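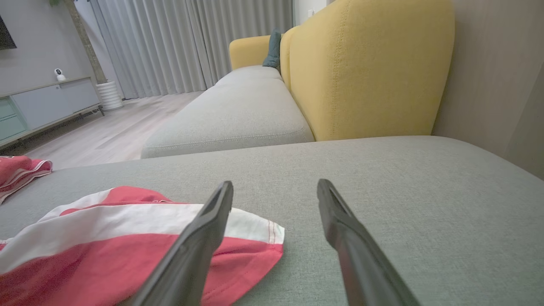

Print this page | E-mail this page

Conference registration: duplicate confirmations and wrong session times
Posted August 21, 2022, by Ettore Parisi

Status: open, workaround in place
Component: registration mailer, session calendar
Affects: Derham Small Business Contracting Conference, online registrants only

Summary

Registrants who signed up for a workshop through the Skotura form are receiving 2 confirmation e-mails. The first has the correct session title and the wrong start time. The second has the correct start time and no room. Calendar attachments carry the wrong time in both cases. 27 registrants have written in. Walk-up and phone registrations go through a different path and are clean.

Steps to reproduce

1. Open the workshop page and select "Writing a Capability Statement" or any other session with a room assigned.
2. Complete the form with an agency or company name and submit.
3. Check the inbox. Both messages arrive within a minute of each other.
4. Open the .ics attachment on either one. Start time is one hour early.

Sessions without a room produce a single message. The time in that message is still wrong.

What was checked

Mail queue. No retries logged. Both messages leave as separate jobs with separate IDs, so the mail server is doing what it is told.

Form submit handler. One submission, one record. Double-clicking the button does not create a second record; the lock added in May still works.

Session export from Plolar. Times are stored as Eastern with no offset. The conference is on Central. The mailer template adds the offset for the message body but only when the room field is blank, and the calendar attachment never gets it at all. That explains the early start time.

Room update hook. This fires when a room is attached to a session, and it also fires on every new registration for that session. It sends its own notice using the old template, which has the room line commented out. That is the second e-mail.

Tried and reverted

Setting the site time zone to Central. It fixed the attachment and moved every speaker check-in time on the public agenda. Rolled back the same hour.

Raising the send throttle to 2000 ms. No effect on duplicates - the two jobs are not racing, they are simply both there.

Clearing the template cache. No change.

Current workaround

Room update hook disabled for the Derham event only. New registrants get one message. The start time in it is corrected by hand in the template, which means the template must not be reused for the Pattinasarany event until it is put back. I have renamed it with DERHAM at the front. Calendar attachments are switched off.

Registrants who received the bad attachment still have it on their calendars. A correction notice is drafted and waiting for approval of the wording.
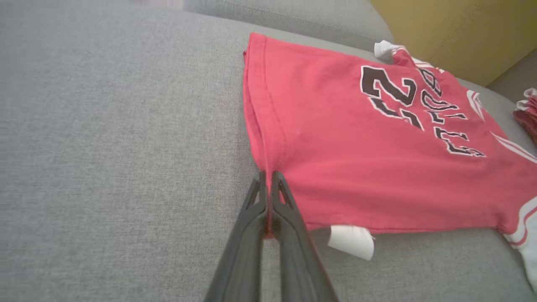 Juwita Subramaniam replied that the notice should go out before the hook is touched again, and that it needs to say plainly which of the earlier messages to delete. She also asked whether exhibitors are on the same template. Their booth setup slots come out of the same export, she wrote, and a one-hour error there costs more than it does for a workshop.

Exhibitors checked. Separate template, same export. Body text is right, attachment is an hour early. Attachments now off for exhibitors too. Added to the correction list.

Remaining

- Store the offset in the Plolar export and remove the conditional from the template.
- Limit the room hook to actual room changes.
- Send the correction notice, attendees first.
- Restore the shared template before Pattinasarany registration opens.
- Turn attachments back on and test with one Eastern and one Central account.

Leaving this open until the export change is in.

Contact the registration desk | Copyright 2022 | Back to top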